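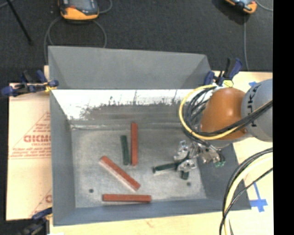

Home | Sessions | Handouts | Tool list | Contact

Shared Workshop Short Course: Arms, Bins and Bars
Handout 6. Picking long parts from a metal bin
Notes by Maite Robles

This website uses cookies to remember your login. Accept / Settings

1. Scope

Session 5 dealt with picking single parts from a flat board. These notes cover long parts in a deep bin with sloping sides. The method is the one used on the Plornix bench. Bring the printed cell drawing and your own notebook.

2. The bin

The bin must not move relative to the arm base. If it shifts by even a small amount, every taught point is wrong by that amount, and the error grows if the bin also turns. Clamp it at the rim. Clamp handles go outside the swept volume of the arm wherever possible. Where one has to stand inside it, add the handle to the collision model as a plain box.

Before each session:
- press down on each corner and check for rocking
- re-tighten the clamps by hand
- touch off the two reference corners and compare with the logged values
- if either corner has moved, re-teach both. Do not correct one alone.

3. Reflections

Bare metal walls reflect the lamps and, at some angles, the parts. A depth camera may return false points there, or none. Three measures, in the order to try them:

a) Move the lamp. Most of the trouble at the back wall goes away when the light comes from the side.
b) Crop the point cloud to a volume 8 mm inside the walls. Bars lying hard against a wall will be lost and need the nudge routine (section 6).
c) Matt spray on the wall. Ask first. It has to be cleaned off afterwards.

4. Choosing a bar

Rank the candidates by free length, meaning the length of bar with clear space on both sides for the fingers. A bar lying across others is normally first. A bar lying parallel and close to a neighbour is normally last, as the finger has no room to go down between them.

Colour is used only to sort after the pick. It plays no part in the ranking.

5. Approach and grip

Approach along the vertical to a point above the bar, then turn the wrist to match the long axis. Grip near the middle. An off-centre grip lets the bar tip in the fingers during the lift, and the free end then strikes the wall.

Starting values for the Woldemariam script:
approach height 300 mm above the bin floor
descent in 6 steps, with a force check at each
retract to 700 mm before any sideways move

Watch the cables. The loop at the wrist needs slack for the full turn, and it must not hang lower than the fingers when the wrist is tilted. Run the turn once at low speed with the gripper well above the rim.

6. Nudge routine

Close the fingers, lower them beside the bar and push it towards the middle of the floor. Stop on force, never on distance alone. Take a new scan after every nudge.

7. Exercise

Write the ranking for one layout of your own and state which bar you would refuse to pick. Hand in to Amarachi Garba before the December break.

Comments

guvon_bench: Section 3b, is the crop measured at the floor or at the rim? With sloping sides the two give different volumes.

M. Robles: Along the wall normal, so the same all the way up. I will add it to the text.

Pieter: The link to the Session 5 handout gives me the tool list.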